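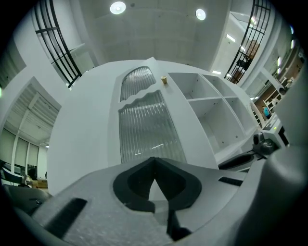
Furniture > Storage > Tall cabinets > Reviews

Last updated: December

Reviews Guides Small rooms Contact

Clison tall cabinet with ribbed glass doors, white

I was looking for a tall white cabinet for our upstairs landing, where we keep the things that belong to no room. I chose the Clison after reading many opinions, and I have now used it for 24 weeks.

The best part is the glass. It is fluted, with vertical ribs, so you understand that something is behind it but you cannot read the labels on the boxes. The small upper door has an arched top, and the large one under it has a wavy upper edge. In the shop I found the wavy line a little childish. At home I like it more than the arch.

Next to the doors are 4 open cubes, two over two. I wanted to put my ring binders there, but I still keep them empty, as I cannot decide between binders and baskets. My neighbour Pirjo Savolainen has the Wolstead cabinet, which has doors everywhere, and she says open cubes only collect dust. She is partly right. I wipe them every Monday and the cloth is grey.

Assembly took me one long evening. The instructions are only drawings, and the step for the hinges is too small to see well. I had to hang the lower door again the next day, for it was touching the frame. A second person is necessary when you lift the cabinet up. Please fix it to the wall also, the screws for this are in the bag but the plugs are not.

The white surface is easy to clean, but fingerprints stay on the smooth edge of the doors. The ribs need a soft brush.

I paid some 1,000 for it with delivery, and this is much for a cabinet without a lock. The Flakis was cheaper, but it had plain glass. I would buy the Clison again for a landing or a hall. For a child's room I would look for something lower.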